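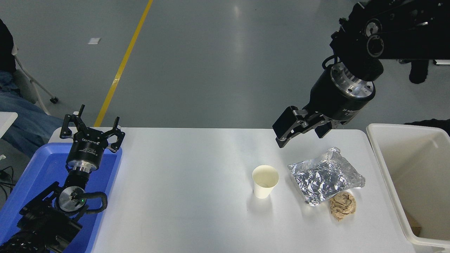 Cup, foil and crumpled paper on the clearing-up table at Clondik.

"Have a go," she said, and handed me the controls before I'd got my coat off.

I had come to Clondik's workshop in Ravville to talk to the woman who runs its teaching sessions, and I'd rather hoped to watch for a bit first. No such luck! The job was clearing a table, the sort of thing I do every evening without a thought, and it took me most of the morning to get anywhere near good at it.

She's been teaching arms to do household and canteen jobs for a few years now, first at Kwiatkowski (packing, mostly, which she found dull) and then here. The idea is simple enough. A person drives the arm by remote control, does the job properly from start to finish, and the whole run is saved. Do that enough times and there's something for the machine to learn from.

How many is enough? "For this one we asked for 230," she told me. "Good ones, mind. If you dither over the cup for half a minute, it learns to dither as well."

I dithered. My first 17 tries were thrown away, and she was very kind about it - kinder than I'd have been. She says new people nearly always rush the first part and then freeze when the fingers get close. "You're looking at your own hands. Look at the table. Your hands will sort themselves out."

I asked whether rubbish was harder than, say, wooden blocks. She laughed at that. "Blocks are lovely. Blocks are a holiday. Foil is a different shape every time you let go of it, and then somebody asks you to do it the same way twice." 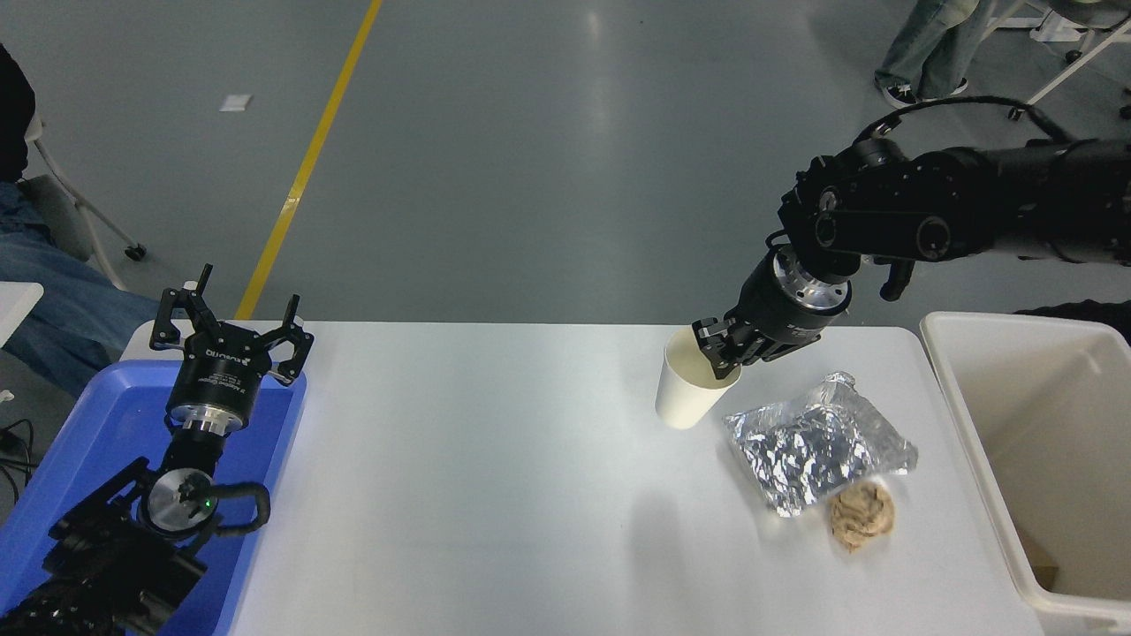 Grip was what I most wanted to ask her about, having spent so long getting it wrong. I kept trying to grab things round the middle, as I would at home, and she kept telling me to come in higher. The way she likes it is with the two fingers closed on the rim of the paper cup while it's still standing up, and the foil and the little wad left alone beside it until their turn. "Paper cups give," she said. "Squeeze one in the middle and you've got a new shape to deal with. At the top you can see what you're doing." I tried it her way and felt rather smug, I'll admit.

We stopped for tea and I asked about the tiredness, as my shoulders had gone. She caps everyone at 30 runs before a proper break. "After that they get sloppy and they don't notice. I don't notice when it's me, either."

The recordings go off to Nandeck, who do the training side, and it's usually a week or two before she hears how the arm gets on by itself. Does she mind the wait? "I hate it," she said cheerfully. "It's like sending off a school report on myself."

Her best pupil so far is 58 and had never picked up a game controller before September. I've been told I can come back and try to beat him.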